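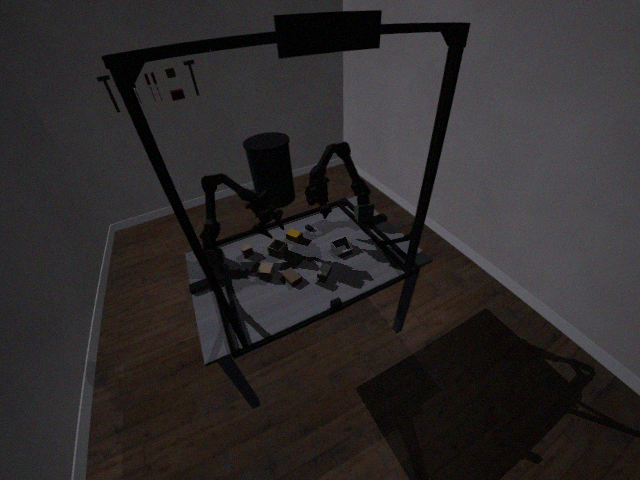 Markden publishes rules for simulated two-arm robot trials

Wed 3 November

Markden has published a code of practice for companies that test two-arm robot cells in simulation before building them. The document sets out what a simulated trial must record and how the results may be quoted to customers.

The code was written with the equipment maker Tostetti and the software firm Rirnik. It applies to tabletop sorting and handling work, where two arms share one surface and can reach into each other's space.

Under the main rule, a layout must be run 400 times before a success rate is given. Loose items have to be moved between runs, and the lighting must be varied so that hard shadows fall across the work. Results from a single fixed layout may still be published, but only if they are marked as such.

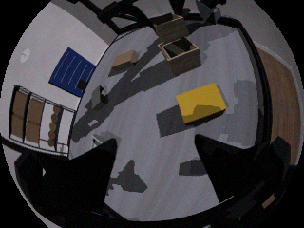
Simulated gripper view with a yellow box and two open wooden boxes on the table.

Each arm must have its own view from close to the gripper, and both views have to be kept for every run. Pornthip Noiphan, who led the drafting, said reviewers had often been sent only a wide view of the cell.

"From across the room you can't tell what the fingers could reach," she said. "We want the close view kept as well, including the runs that failed."

The code also covers lens distortion. Wide-angle views may not be cropped or straightened in the stored record — a corrected copy can be supplied alongside it.
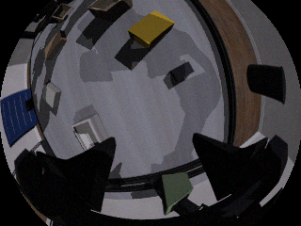
Strong curvature in a wide-angle view, with both gripper fingers in the foreground.

A separate section deals with shared space. Developers must state the smallest gap allowed between the arms, and a run has to stop if that gap is broken. Stopped runs count as failures. The frame around the table must be modelled at full size, with its posts and crossbar, and treated as an obstacle.

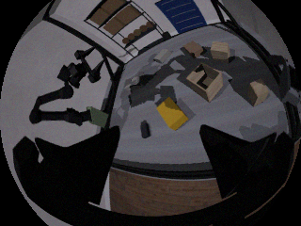 Simulated results cannot be used alone to sign off a cell for use near people. A physical check is still needed, and the code lists nine points to be covered, among them emergency stops, cable routing and the fixing of the arm bases.

Ongart, which fits handling cells for small manufacturers, will be the first company to apply the code in full. It plans to assess three layouts over the winter and submit the records to Markden in March.

The code is voluntary and will be reviewed after four years. Comments on the section about shared space can be sent to Markden in writing.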